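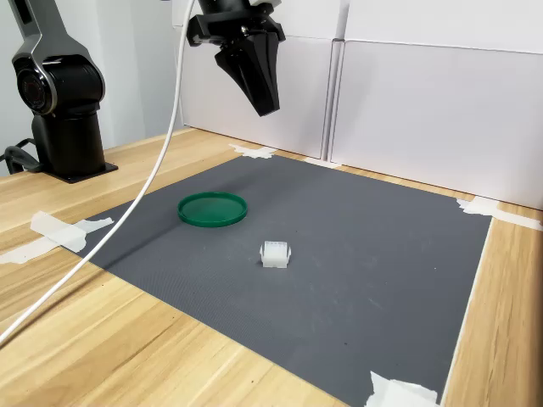
Totard work mat, dark gray, on a wooden tabletop. Green lid not included.

Totard Bench Mat, Large, Dark Gray

The Totard is a rectangular surface mat for tables and benches used for sorting, assembly, repair and general handling work. The top face has a fine ribbed texture that keeps small round parts from rolling and gives lids, jars and trays a steady seat. The mat is laid loose on the table and can be lifted off for cleaning.

Specifications
Length: 107 cm
Width: 68 cm
Color: dark gray
Surface: fine rib, matte
Backing: smooth, non-adhesive
Item no.: 361

Placement
Lay the mat on a clean, dry, level top. Unroll it with the ribbed face up and leave it flat overnight before use. Corners that still lift can be weighted or held with cloth tape. Do not use permanent adhesive — it bonds to the backing and will tear it on removal. Fixed equipment should be bolted directly to the tabletop, with the mat laid beside it or trimmed to fit. Cut from the back with a utility knife and a steel rule.

Care
Light scuffs and smudges show on the dark gray and do not affect use. Wipe along the direction of the rib with a damp cloth and mild dish soap. A soft brush will clear dust and specks from the texture. Solvents and bleach dull the surface. Store rolled, ribbed face out. Folding leaves a permanent crease.

Limits of use
Not a cutting mat. Repeated knife work on the ribbed side will open the surface. Not rated for hot pans or soldering irons, and not an antistatic product. Heavy items with narrow feet may leave a mark, which normally fades after the load is removed.

Related items
The Oma mat has the same backing with a smooth top and is the better choice for writing and paper work. The Khondokar edge strip fits both mats and is sold in 174 cm lengths, to be cut to size.

Ordering
Mats ship rolled in a cardboard tube. Trimmed mats cannot be returned. For custom sizes, send a sketch with dimensions to Nazma Sarkar in the order office. Sizing data on this page revised November 2025.

This site uses cookies to remember your cart and language. Accept | Settings

© Sisow Bench Supply | Contact | Shipping and returns | Back to top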